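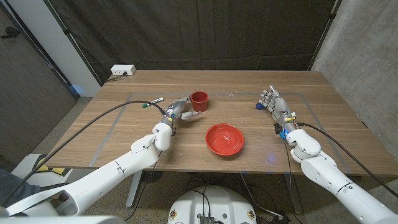
According to Devendra Lodhi, the middle of a big tree is dead, and he would like to know how the tree stays up. He is correct about the first part. The answer to the second part is also the reason wood has stripes.

Where a tree grows

A tree trunk gets thicker in one place only. Just under the bark is a very thin layer of living cells called the cambium (say KAM-bee-um). The cells in this layer divide. New cells on the inner side become wood. New cells on the outer side become part of the inner bark.

Old wood does not move or stretch. Each new layer is added on top of the one before it, so the oldest wood is at the center of the trunk.

Light bands and dark bands

In places with a warm season and a cold season, growth changes during the year. In spring, many trees make wide cells with thin walls. These carry a lot of water up to the new leaves. Wood made at this time is called earlywood, and in many trees it looks pale.

Later in the summer, growth slows. The new cells are smaller and have thicker walls. This is latewood, and it often looks darker. In winter the cambium rests. One band of earlywood plus one band of latewood makes one ring, which normally stands for one year.

A larch stump on the path above Havska has 93 rings at ground level. An oak beam in the old mill at Bresov has 192, but its outer wood was cut away when the beam was shaped, so the tree was older than that. Trees in parts of the tropics may have no clear rings at all.

Sapwood and heartwood

The outer rings are called sapwood. They carry water and contain some living cells. As the trunk widens, the inner rings stop carrying water and their last living cells die. In many kinds of tree they also fill with substances that darken them. This inner part is heartwood. It is dead, but its cell walls are still stiff and strong, so it helps to hold the tree up. A tree can even be hollow and stand for years if enough sound wood is left around the hole.

From rings to stripes

A saw cut straight across the trunk shows circles. A cut along the length of the trunk passes through the same rings from the side. If the cut goes through the center, the rings appear as nearly straight lines. If it is off center, they can form curves and long pointed arches.

Try it with an onion. Ask an adult to cut one across and another from top to root, then compare the layers.

Nature > Plants > Trees > Inside a Trunk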